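The letting agent at Tekach has a word for the second-floor suites in the Vornside building, and the word is "turnkey." I asked what it meant.

"You get the key and you turn it," the agent said. Then, after a pause: "The carpet is new. The lights work. You bring your own desks."

I had gone in with doubts. Vornside has been advertised as nearly full for over two years, yet there were 5 suites on the sheet I was handed, and one of them had been listed twice under different numbers. The agent called that a clerical matter. "The Rikeo side is the one everybody wants," the agent told me. "It gets the afternoon light." It also gets the loading dock, which did not come up until I brought it up.
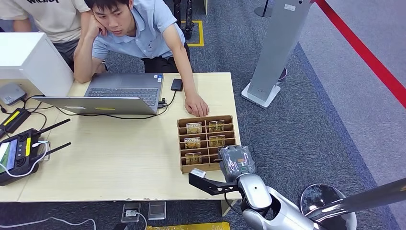
Is parking included in the rent?

"Each suite gets three spaces in the rear lot, and anything past that is billed monthly."

The monthly charge is not on the listing. Neither is the share of building costs, which the agent described as "pretty standard for the area" and would not put a figure on until I had filled out an application. I said I would like the figure first. "Most people are fine with the application," the agent said.

We moved on to the lease itself. Tekach wants four years. Shevchuk, the firm that owns the building, will apparently look at shorter terms "for the right tenant" – a phrase I heard several times and never got a definition of. Heating is shared across the floor and shuts down at 6 p.m., so anyone working late should plan on a sweater.

"It's an honest building," the agent said as we wrapped up. "What you see is what you get."

I asked for the utility bills from last January. They were going to be emailed to me. I'm still waiting on them, and the listing now says "final units."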